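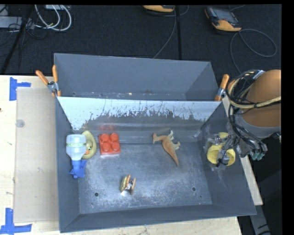
Our under-13 team got through August without a single league match being settled the way the rule book says, and I would like to know if we are the ones reading it wrong. I manage the side for Trollorness Juniors. We keep the bits that don't belong in the kit bag in a big gray bin with sloping walls, with a spray bottle in there along with toys and household odds and ends, and the printed rule book had been in there too, so I only read it properly last week.

Rule 20 says that if two teams finish level on points, the place goes to the team with the better head-to-head record, then goal difference. The table on the league website sorts by goal difference only. We are level with Dorby Rovers. We beat them 2-1 at home and drew 0-0 away, but they put nine past the bottom team and are shown above us. Only the top four go into the cup draw, and we are fifth on the website.

I emailed the league and got a reply saying the website is "for information". Does that mean the rule book wins? And do I have to do anything formal before the draw, or will they sort it out on their own? The draw is made at the end of the month. I don't want to pay a protest fee if it isn't needed.

Posted by Josefina Troncoso, 12 October 2026

3 replies

Matvii Vakulenko
The rule book wins. League tables on websites are made by software with a default sort order, and whoever set it up may never have changed it. I was a fixtures secretary for six seasons and we had the same problem with ours.

Don't wait for them to fix it. Write to the league secretary, not the general email address, and do these things in the letter:

Quote rule 20 in full, with the page number and the year of the rule book.
Give both results against Dorby, with dates and the referee's name if you have it.
Ask them to confirm in writing which teams go into the draw.

Keep it to one page. Leave out the nine goals and anything else about Dorby, as it has no bearing on the rule.

A letter like that is a query. A protest is something else and usually has to be about a particular match, within a set number of days. You shouldn't be charged for a query. If they answer that goal difference comes first, ask for the date of the meeting where the rule was changed. Then you can look at whether an appeal is worth the fee.

One thing to check first. Some leagues have a separate set of cup rules, and those can say that entry is decided by "the published table". If yours has that wording, you have a weaker case. It would normally be in the back of the same book.

kudeck_left_back
same thing happened to us, we just moaned at the secretary at a game and it got changed. They are only kids games, goal difference is fairer anyway imo

Karpenko Park Coach
Matvii is right about writing to the secretary. I would add that you should let the Dorby manager know you are doing it. We went through this and the other club heard about it from a parent, and it was unpleasant on the touchline for the rest of the season. A short phone call would have avoided that.

Also check that both of your results were entered correctly. Our 0-0 was put in as not played for weeks. If your away draw is missing, you may be a point better off than you think and the tie-break won't matter.

Josefina Troncoso
Thank you. Both results are in and they are right. I looked in the back of the book and there are cup rules, but all they say is "the top four teams in each division", with nothing about a published table. I have written the letter and sent it to the secretary, and left a message for the Dorby manager. I will post what they say.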